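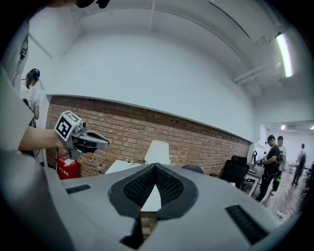 Photo: Varness project office

Progress report to the Illevby Fund
Home repairs advice scheme, Steltden
2018-11-05

We said in May that we doubted the scheme would reach the people it was written for. Six months on we still doubt it, though the numbers look better than they did.

The target was 2000 households given repairs advice by the end of the grant. We have logged 1042. That sounds like good progress until you look at who they are. Most already owned their home, had already found a builder and wanted someone to tell them the quote was fair. They were pleased with us and said so on the forms. We are less sure they needed us.

Tenants are the weak spot. The letters to landlords brought 60 replies, and a good many of those only asked to be taken off the list. The original plan assumed that landlords would pass our leaflet on to tenants. We can find no sign that this has happened anywhere in Steltden, and we would like to stop paying for the printing.

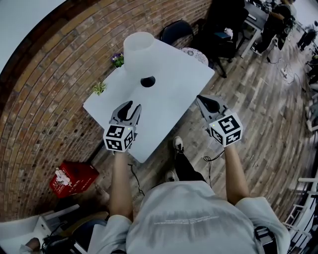

Picture credit: Varness / Steltden office

Satisfaction stands at 82 per cent. Please treat this with care. The form goes out with the advice letter, before any work has been done, so it tells you whether people liked the letter. We asked to move it to three months after the visit and were told the questions had to stay as they were. We are asking again.

The Lý booking system went live over the summer. It was sold to us as a way of cutting missed visits. Missed visits are the same as before – they are just easier to see. Staff also keep a paper diary because the system will not show two advisers on one page. The supplier says a fix is coming. We have heard that before and have not put any saving against it in next year's budget.

Spending is under budget, mainly because the second adviser started late. We don't regard that as good news and ask that the money be carried over. 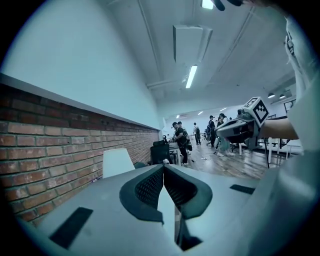
A hand-held gripper with a second one held up behind, Steltden.

What we propose for the next half-year: drop the leaflet, hold evening sessions at the two blocks on the east side, and report tenants and owners as separate figures. The total will probably grow more slowly if you agree. A revised budget is attached, and we need a decision on the carry-over before the printing contract comes up for renewal.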